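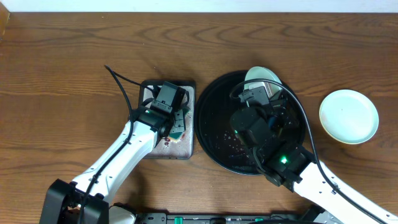 Uwe Hollmann told me at lunch that he misses the dish room, and he was the one who complained about it for 7 years. He said he used to know what was going on in the building from standing in there. Now he knows what is going on with the sponges.

I work in the kitchen at the Brendness site, where we put out 173 lunches on a normal day. Since January part of the washing up has been done by arms from Stonero. They do trays and small dishes. Pots are still ours, and so is anything with baked-on cheese.

No one lost a job over it. Two people moved from the dish room to the line, and one of them got a raise. The other got the same pay and an earlier start, and she is looking at a job at Wenier now. I think that should be said too.

What changed for me is the order of the day. We used to scrape, stack and wash in one go, and talk while we did it. Now I check trays for stains after the arms have had them, send some back, and swap sponges at 2. It is easier on my wrists. It is also quieter, and I have started bringing a radio.

Management wants the same setup at the Wikström building next. They asked us to write down what we would do differently. I put down more training before the start, and a say in the shift times. Uwe wrote a page and a half and hasn't shown it to me yet.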